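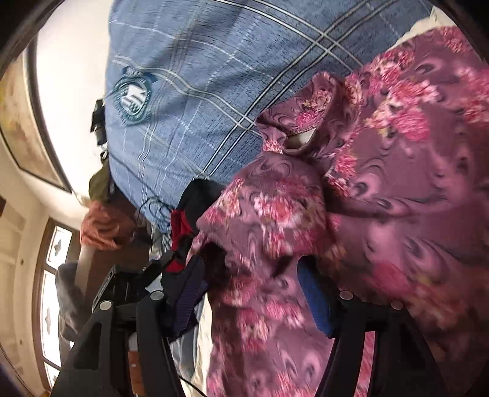 Report on the Spring Study Visit to the Golerska Textile Finishing Works

In April, members of the Brora Institute of Home Textiles visited the Golerska works, a dyeing, printing and finishing plant that supplies cotton and viscose fabric to clothing makers across the region. The visit was arranged at the invitation of the company and formed part of the Institute's yearly program for teaching staff and second-year students. Its purpose was to let participants follow a length of cloth from the receiving dock to the packing room and to discuss with plant staff how print quality is checked along the way.

The group arrived shortly before 9 a.m. and was received in the main office building. After a short safety talk and the handing out of ear protection, participants were divided into two parties. One began in the preparation hall and the other in the design office, with the two changing places before lunch.

Preparation and dyeing

Gray cloth reaches Golerska on large rolls and is inspected over a lighted table before any other work is done. Faults in the weave are marked with a colored thread at the selvage so that they can be found again after printing. The cloth is then singed, washed and bleached. Plant staff stressed that most complaints about uneven color can be traced to this stage. A roll that has not been washed evenly will not take dye evenly, and no later step will correct it.

The dye house was warm and loud, and conversation was difficult. Participants were nevertheless able to see a full batch of plain blue cloth being run through the rinsing baths. The Institute's students took particular interest in the small sample machine in the corner, where shades are tried on short pieces before a full batch is approved. The samples are dried, pressed and compared with the customer's standard under three kinds of light – daylight, store lighting and ordinary household lamps.

The design office and the print hall

Golerska keeps a pattern archive of over 300 volumes, a number of them inherited from the former Cesance print works when that company closed. The oldest volumes hold small squares of cloth pasted to heavy paper, with the color recipes written beside them by hand. Florals make up the greater part of the collection. The office's designers explained that older flower patterns are often redrawn for present use. Blossoms are enlarged or moved apart, grounds are darkened, and the number of colors is reduced to suit the screens.

A good part of the morning was given to the question of the repeat. On a flat table a floral pattern may look well balanced, yet the same cloth made up as a loose dress or a house robe can show a line of bright flowers running across the body at an awkward height. For this reason the office now has every new pattern sewn into at least one full garment before it is released. Several of these trial garments were on hand, and participants were invited to handle them, turn them inside out and look at how the pattern met at the seams.

The print hall houses both rotary screen machines and a newer line of digital printers. Staff described the rotary machines as the better choice for long runs and for dark grounds, where a deep and even color is wanted. The digital line is used for short orders and for patterns with fine shading. On the day of the visit the rotary line was set up with 17 screens, laid out in the order in which the colors would be printed, and the group watched the operators bring them into register. This took most of an hour. The first lengths of cloth were set aside as waste, with the flower outlines standing slightly apart from their fillings, and the operators made small changes at each screen until the two agreed.

Finishing and testing

After lunch in the plant dining room, the whole group was shown the steaming and washing ranges, the drying frames and the testing laboratory. In the laboratory, printed cloth is rubbed with white cotton, both dry and damp, and the cotton is then graded for any color that has come away. Further pieces are washed repeatedly and measured for shrinkage. The laboratory also records how the cloth feels in the hand after finishing. Staff acknowledged that this remains a matter of judgment, and two people must agree on the grade before a roll is passed.

Students asked about softeners, which are widely used on fabrics for nightwear and light dresses. The answer was a careful one. A softener improves the first impression in the store, but much of the effect is lost in washing, and too heavy a treatment can dull a bright print. Golerska has lowered the amount it uses on floral viscose and has received few comments from its customers.

Water and waste

The final part of the program concerned the treatment of used water. Golerska shares its treatment basins with a neighboring firm, Pillai, which produces sewing thread. The arrangement allows both companies to recover heat from their rinse water, and this heat is used to warm the incoming supply. The group walked the length of the basins and was shown the control room, where readings are posted for both firms. Questions were raised about salt, which is needed for many cotton dyes and is difficult to remove. Plant staff stated that trials of a low-salt process are under way but that the results on dark shades are not yet satisfactory.

Observations

The Institute wishes to thank the management and staff of Golerska for the time and care they gave to the group. Participants noted in their written comments that the archive and the register-setting at the rotary line were the most useful parts of the day. Several asked that more time be set aside for the laboratory on a future visit – the half hour allowed was too short for all of the tests to be shown. It was also suggested that students receive the list of technical terms in advance, as some words used on the plant floor differ from those in the course text.

Samples of printed cloth supplied by the works have been placed in the Institute's reading room and may be consulted during opening hours. A return visit by members of the Golerska design office is planned for October.

Brora Institute of Home Textiles | Contact the Program Office | Copyright Brora Institute. All rights reserved. | Back to top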